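Filed under: Robots, Work and Home

Skustcombe, 2024-08-20. The firm Didine has tried 22 simple chores with machines, and most of them are still done better by people. Folding a towel went well in 173 of 200 tries. Cleaning a shop floor is much harder.
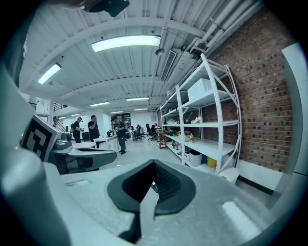
Floor work sounds easy, but every floor is different. A machine must go near chairs, corners and cables without pulling them down. A long workshop with white shelves against a brick wall, bottles on them and people standing in the middle, asks for many small decisions. Didine hopes to show a full cleaning task in October.

The shop vacuum is the next difficulty, with its thick hose and its separate floor nozzle.

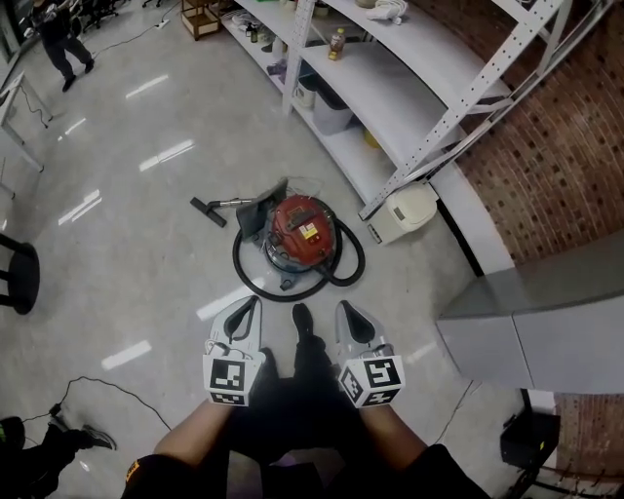 Ngozi Shehu thinks the firm is going too slowly, and that small shops in Fikdale would pay already for a machine that only sweeps. Didine did not give a price.

Comments (2)

Okafor: I will buy one when it can empty the bin also.

fikdale_reader: 173 of 200 is good for towels. For glasses I would not accept it.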